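Imprimir | Enviar por e-mail

Asunto: Re: [lista-vecinos] comedor de la asociación, turnos y compra

Hola a todos, respondo rápido que entro a trabajar.

Periklis Zervas escribió:
> Falta cerrar el menú y saber quién trae las legumbres.
> Propongo garbanzos otra vez, sobró bastante dinero.
> ¿Seguimos comprando en Manolakis o probamos otro?

Garbanzos bien. Pero a remojo la noche antes, la otra vez quedaron duros. Manolakis sí – el otro sitio, Pravside, sale más caro y no reparten los martes. En caja quedan 1011 euros, da de sobra.

Las ollas: que alguien mire las tapas, faltan 2. Y el acero se friega con la parte blanda de la esponja, por favor.

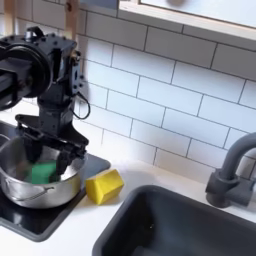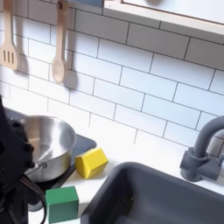
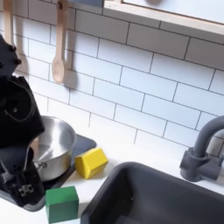
Turnos. Somos más de 10 apuntados para servir y solo dos para recoger, asi no puede ser. El que sirve el primer turno se queda a barrer y punto. Yo abro a las nueve, llave de repuesto donde siempre.

Lo del aceite: pedí garrafas a Cluvden, no contestan. Si el martes no hay respuesta lo compro yo y paso el tiquet.

Periklis, mándame la lista de alergias, la que tengo es la de septiembre y ya no vale. El pan lo encargo yo tambien.

Saludos, me voy corriendo

Mensajes recientes en la lista
- Llaves del local
- Re: Goltlow, presupuesto de las mesas
- Alguien tiene una escalera?
- Acta de la última reunión

Este sitio utiliza cookies propias y de terceros. Aceptar | Más información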